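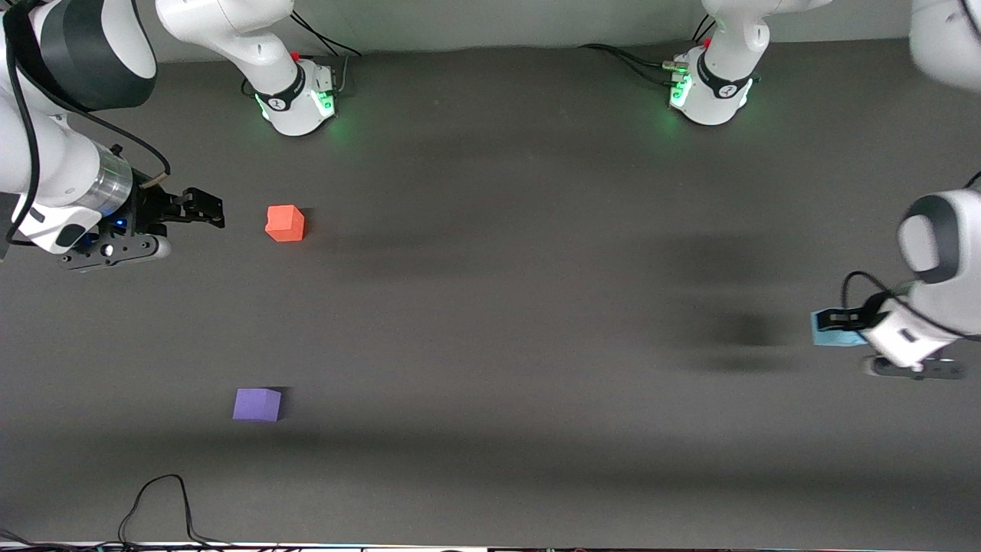
Bench tips for the two-arm cube exercise

Collected by Emil Hauser for the Nirkden student robotics club

These notes cover the bench used for the cube sorting project. They assume you have done the safety induction and can start the Jundelon control program without help. Most of them concern cleaning, cables and grippers. Programming tips are kept on a separate page.

Wiping the table

A matt dark surface shows every speck of foam and every fingerprint. Use a damp microfibre cloth with one drop of washing-up liquid to a bowl of warm water, then go over it with a dry one. Avoid furniture polish. It leaves a shine which comes back as glare in the wrist cameras, and it takes 3 washes to get rid of it.

Dust the far edge with a soft paintbrush, where crumbs gather behind the bases. Do not use compressed air near the connectors.

Foam cubes

Foam cubes round off at the corners with handling. This does no harm until the faces stop being parallel, at which point the fingers begin to push the cube out sideways. Check by standing the cube on a flat surface and turning it onto each face in turn. If it rocks, put it in the spares tin and take a new one.

To clean a cube, press it with a barely damp cloth and leave it overnight on a cake rack. Wringing it out will crease it. Store cubes in a lidded box away from the window, as the paler colours yellow in strong light.

When setting out a run, keep each cube well clear of its neighbours. Crowding can be tried once the single picks are reliable.

Cables

Leave slack at every joint. Before a run, move each arm by hand through the whole range it will use, with the motors off, and watch the cable at the elbow and at the wrist. A loop that looks generous with the arm folded can pull tight when the arm is stretched out.

Hook-and-loop ties are better than plastic ones on anything that moves. Plastic ties are fine on the wall side, provided the cut ends are trimmed flush with nail clippers - side cutters leave a sharp stub.

Light and shadow

Arms throw broad shadows, and a colour threshold set with them folded away will often fail once they are over the table. Set thresholds with both arms in their working positions. Close the blinds first, particularly in July, when the afternoon sun reaches the bench.
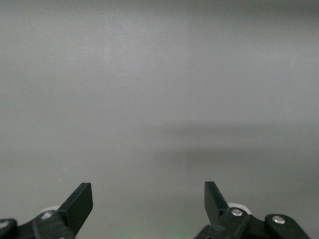 A plain view of the table with the gripper open is worth saving at the start of each session. Compare it with the last saved view. Smudges on the lens generally appear as a soft patch that stays in the same place when the arm moves; a shadow will shift. Clean the lens with a spectacle cloth, dry, in small circles.

Gripper fingers

Wipe the inner faces with a lint-free cloth. Check the screws on the linkages with the correct driver and stop as soon as they are snug. Do not oil the joints. Oil travels to the finger faces and from there to the foam.

If the fingers close unevenly, look for foam crumbs in the linkage before changing any settings. A wooden cocktail stick will remove most of them.

Closing down

Park both arms, quit Jundelon, switch off at the wall, and enter any fault in the Jemon log with the time of day. Spare ties and cloths are in the top drawer.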